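Notes for `coffee-table-cups`, a small set of cup and glassware pictures on a white table. Lyle Alcantara keeps it going, last real cleanup February. Shared between the Storkel and Padico folks.

## Whats in it

- 1000 pictures, 731 labeled so far
- 6 label names, list further down
- cups, mugs, glassware, coffee beans, spoons
- plain white table all the way through
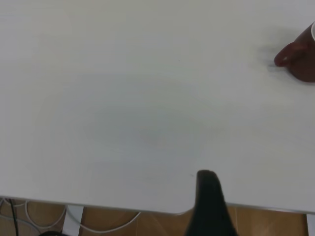 *Red cup, partial view. Label: `cup_red`, flag: `partial`.*

Partial views stay in. If only a piece of the cup shows, label it anyway, add the flag. Don't guess at the handle side when you can't see it, leave that field blank.

## Handle direction

Goes in `handle_side`, values `left`, `right`, `none`, or blank. Always the picture's left and right, never the cup's. Look at the gap in the loop if you get stuck. The red mug with its squarish handle out to the left is an easy `left`, table showing through the gap. 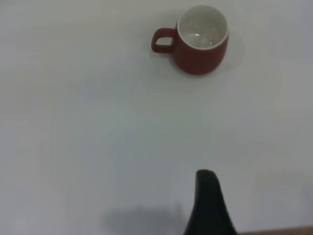
Fill level gave us the most arguments. Ollason labels had `empty` for anything under a third, Thibodeaux labels only for nothing in it at all. We went with the second one. So a mug like the red one, white inside and no drink to be seen, gets `empty`, and a light reflection on the glaze doesn't count as contents. 550 old labels got redone for this, a few probaly still wrong.

## Label names

`cup_red`, `cup_glass`, `saucer`, `lid_or_dish`, `spoon`, `beans`

Beans get their own box even inside a cup. Box the beans, then box the whole cup including handle.

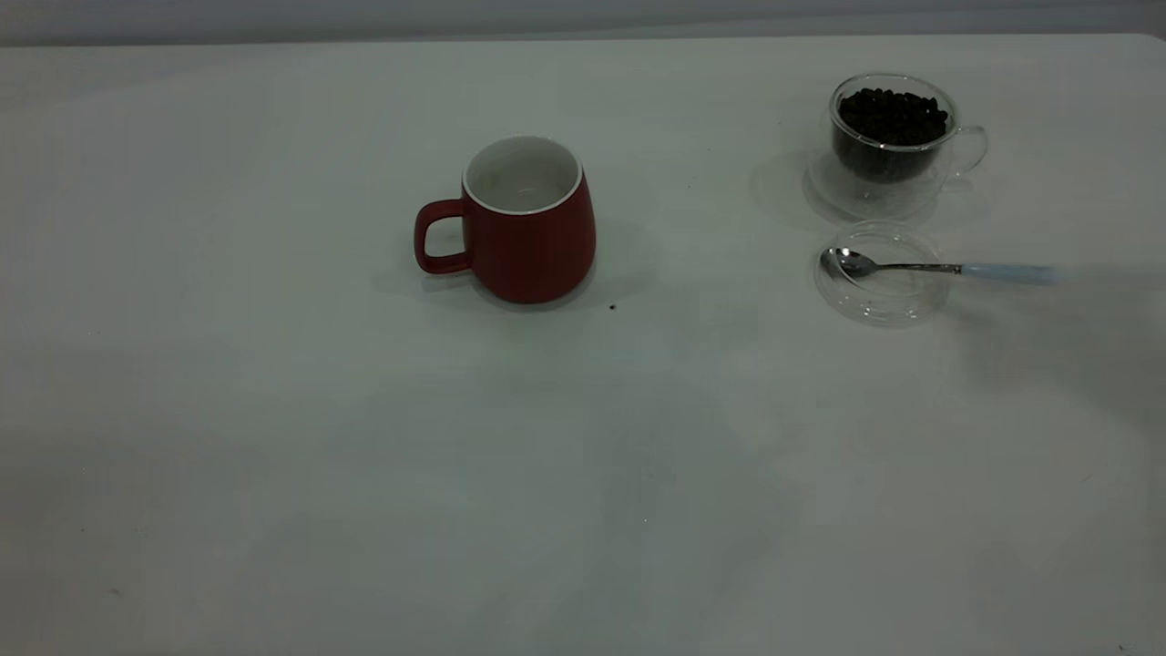 Saucers the same way, own box, overlap is fine. Shadows never go in the box. Crumbs and specks on the table: skip, no label. `lid_or_dish` is one name on purpose, too many fights over which was which.

## Known problems

- clear glass edges hard to trace, boxes run a bit small
- double-walled cups: use the outer wall
- spoons in dishes sometimes missed 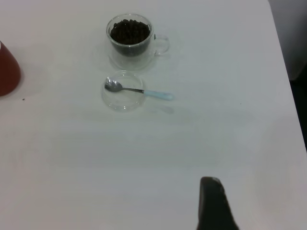

**Does a spoon in a dish need its own box?**
Give it one, `spoon`, and set `inside` to the dish's id.

Fixes to Lyle, put the file name in the subject line.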